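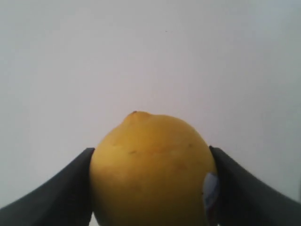
A yellow lemon, with the small raised tip at one end and a short brown mark on the peel.

Sear

Search the Young Learners pages

Go

Domański Garden Museum: Young Learners
What is a lemon?

A lemon is a fruit that grows on a small tree. It belongs to a family of plants called citrus, and its relations include oranges, limes and grapefruit. Most people use lemons in small amounts, because the juice is very sour. This page explains how a lemon is made, why its skin is not always perfect, and where its sour taste comes from. Words that may be new to you are explained as they appear.

The outside

The skin of a lemon is called the peel. If you run a finger over it, you will feel many small dimples. Under the surface of the peel are tiny pockets of oil, and this oil gives a lemon its strong smell. When a lemon is grated or squeezed hard, some of the pockets burst and the smell spreads quickly through the room.

A lemon has two ends. One end was joined to the tree by a short stalk. The other end usually narrows to a point, and many lemons have a little bump there like the tip of a nose. Some tips are long and some are hardly there at all. Both kinds may grow on the same tree.

Not every lemon is the same yellow. One may be pale and another almost golden, and a single fruit can have lighter and darker patches. Some lemons shine because a thin layer of wax has been put on them before they are sold. Wax helps to keep water inside the fruit. Other lemons look dull.

Marks on the peel

Visitors to the glasshouse often ask whether a lemon with brown marks is bad. Usually it is not. While a lemon is growing, the wind may push it against a twig or a thorn, and the peel is scratched. The scratch heals and leaves a scar, much as a graze on your knee may do. The scar stays with the fruit as it grows. Insects can also leave small marks.

A lemon that has gone bad is different. It may have soft, wet places, or a white or green fur, which is mould. A lemon like that should not be eaten. Show it to an adult.

The inside

Beneath the yellow layer is a soft white layer called the pith. It tastes bitter. The pith protects the middle of the fruit from knocks.

The middle is divided into segments, each with a thin skin of its own. Every segment is filled with small bags of juice, packed closely together. There may be pips near the centre. A pip is a seed, and if it is planted in damp compost and kept warm it may grow into a young lemon plant. It can take many years before such a plant has fruit.

Why is it sour?

Lemon juice contains a substance called citric acid. Acids taste sour, and lemon juice has a great deal of this one. Oranges contain citric acid too, but they also have much more sugar, so they taste sweeter. Lemon juice can slow down the browning of cut apples, and for this reason cooks sometimes sprinkle it over fruit salad.

Lemons at the museum

The Raron Glasshouse holds 46 citrus plants in large pots. Lemon trees do not like frost, so the pots that stand on the terrace in summer are brought indoors in September. Last season the lemon trees gave 273 fruits. Many were used in the museum kitchen, and the rest were used in lessons for schools.

A lemon tree can carry flowers and fruit at the same time. The flowers are white, often with a touch of purple, and have a sweet scent. Green lemons may hang beside yellow ones on the same branch. Please do not pick them.

Something to try

You will need one lemon, a sheet of white paper, a cotton bud and a small dish. Ask an adult to cut the lemon and to help with the last step.

Squeeze a little juice into the dish. Dip the cotton bud in the juice and write a short word on the paper. Leave the paper until it is quite dry. The word should be very hard to see. The adult may then press the paper with a warm iron, without steam. The heat turns the dried juice brown before it changes the paper, and the word can be read.

Wash your hands afterwards, and keep lemon juice away from your eyes and from any cuts, as it stings.

Page last updated: September

This website uses cookies to remember your settings. Accept Manage cookies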